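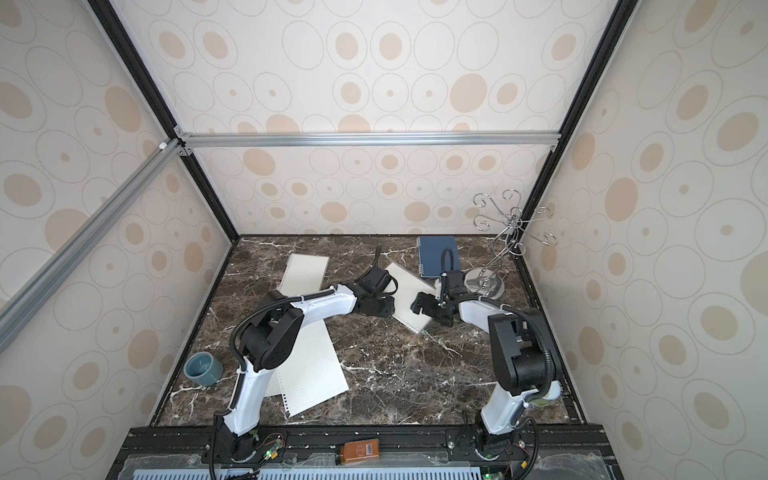 Filming Locations Board > Television > Series in production

Thread: Tetavdale season 2 – where are they shooting the harbor material?

gantrylight
The production notice for Tetavdale season 2 went up in February and lists Arkutby as the unit base, same as season 1. The harbor is not on the notice. Season 1 used the Arkutby breakwater for all the ferry exteriors, and the parking restrictions there were posted well ahead of the shoot. Nothing is posted this time. Does anyone have the permit numbers or a street list?

pellworm_k
Permit 1236 covers the old customs house and the lot behind it. Trucks and base camp only, no camera positions. I could not find a second permit for the breakwater under the production company's name, Larero, or under the working title.

halyard77
The working title changed. Season 1 was filed as "Tikkanen" and people kept searching for that long after the signs went up with something else on them. Search by the location manager's name instead. It was Vilja Aaltonen last season and I have seen nothing that says she was replaced.

pellworm_k
Searched by her name. Same single permit, 1236. Start time 5 a.m., generator allowed, street closure on the north side only.

sixthreel
My guess is they built the harbor on stage. The ferry deck in episode 3 was already a partial set: the railing height changes between the wide shots and the close dialogue, and the horizon has no parallax when the camera tracks left. If they kept that deck section they only need a tank and a backing.

halyard77
Disagree. The railing changes because they shot on two ferries. The first one went out of service for hull work halfway through the block, and the replacement has a higher rail and a different door on the starboard side. The local paper ran a piece on it.

sixthreel
Two ferries would explain the rail. It would not explain the horizon.

halyard77
A long lens explains the horizon. At that distance you get almost no parallax on a short track.

gantrylight
Can we stay with season 2? If it is a stage build, which stage? The only space near Arkutby with the ceiling height is the former net factory, and I understood that one was leased to somebody else through the summer.

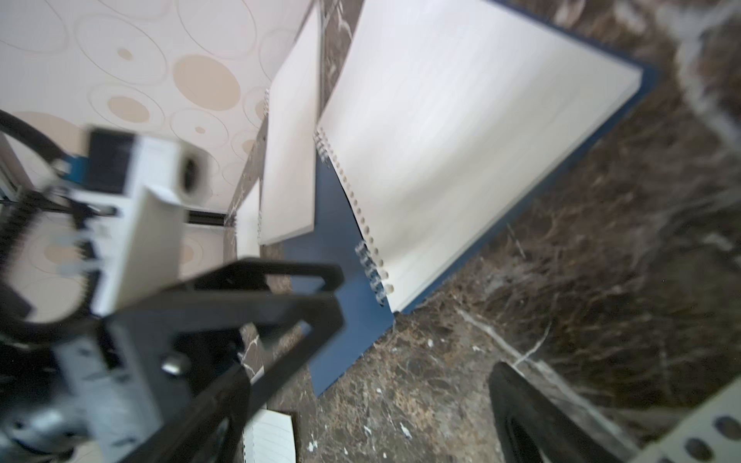 tarn_operator
The net factory lease ended early. I do rigging on commercials and was quoted for a job there, and the calendar I was sent had Larero in the large bay for the whole block. That does not prove a harbor set. The large bay has no tank and the floor drains are too small for one, so any water work would have to be dry-for-wet or shot elsewhere. What they could do in there is tight insert work: hands on the wheel, the radio, the compass. Expect foreground pieces very close to the lens and soft, the way the big black gripper finger is in the picture over this post, with the round silver bolt still easy to pick out on it. Shot like that, the background carries so little detail that a painted flat will pass for open water.

sixthreel
That fits a stage build for me.

tarn_operator
It fits inserts. Wides of the harbor need the harbor.

pellworm_k
The casting call supports the wides. They asked for 500 background players over the full block, with "dockside work wear, cold weather" in the notes. You do not put those people in front of a painted flat.

halyard77
Is the 500 individual people or person-days?

pellworm_k
The call does not say. I read it as people. It could be person-days.

halyard77
As person-days it is a small crowd over several weeks, and the customs house lot could hold that with no breakwater permit at all.

gantrylight
The permit says no camera positions in that lot.

halyard77
Permits get amended. Season 1's was amended twice.

gantrylight
Update from the harbor office. I wrote to them and got a reply from Sreekumar Palaniappan, who handles the berth bookings. The breakwater is harbor property, so filming on it goes through a berth agreement and never appears in the city permit list. He would not confirm a production, but berths 2 and 3 are blocked for "private use" and the ferry schedule has a gap on the same mornings.

pellworm_k
Then the season 1 restrictions were for the street and had nothing to do with the breakwater itself. I will correct the location list and mark the harbor as probable.

sixthreel
Put the net factory down as well.

pellworm_k
As unconfirmed, interiors. I need a sign or a call sheet before I change that.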